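Gallery: the picking cell in Kestinley, after the April stop

I am posting this for the people who asked what happened with our arm in April. The short version is that it stopped by itself in the middle of a long run and would not start again until the next morning. The pictures on this page are from the work in the bins. The longer version is below, because I think other small labs can have the same trouble.

The run was planned for 2000 picks. At pick 1658 the controller reported a pressure loss at the gripper and the arm went to a protective stop. Ximeng Han was on shift. She pressed the stop button as well, locked the cell and called me, and that was correct. One of the air hoses had worked against a bracket for many weeks, and it had a very small cut on the inner side where we do not look.

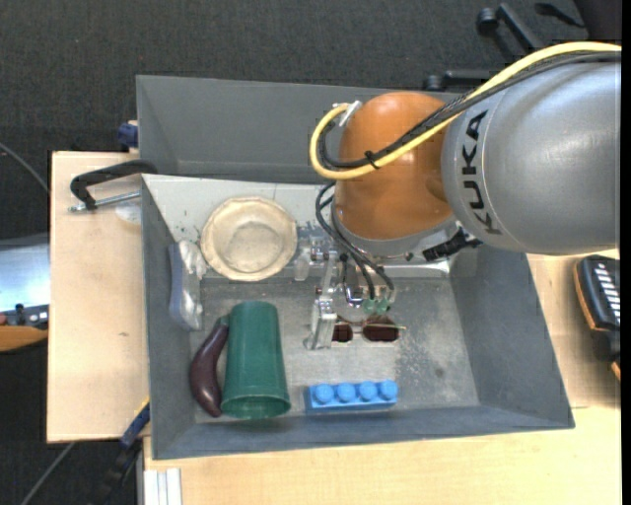 What worries me more is the log. When I read it again with Vlastimil Slanina, we found 56 short pressure warnings before the stop. Each one cleared by itself in less than a second, so the software wrote it down and continued. If the gripper loses its hold while the arm is moving fast, the object can fly out of the bin. It did not happen to us, but the old settings would have allowed it.

We have changed two things. Three warnings in one hour now stop the run, and the hoses are checked by hand before every shift, with the air off.

Comments

Keir Cairns: We had the same at Triltow, also on the inner side. Did you change the bracket too, or only the hose?

Junhao Liao: Only the hose for now. The new bracket is drawn but not yet made.

Myroslav Dmytriv: Can you share the warning limits? Ours are still the ones from the first installation.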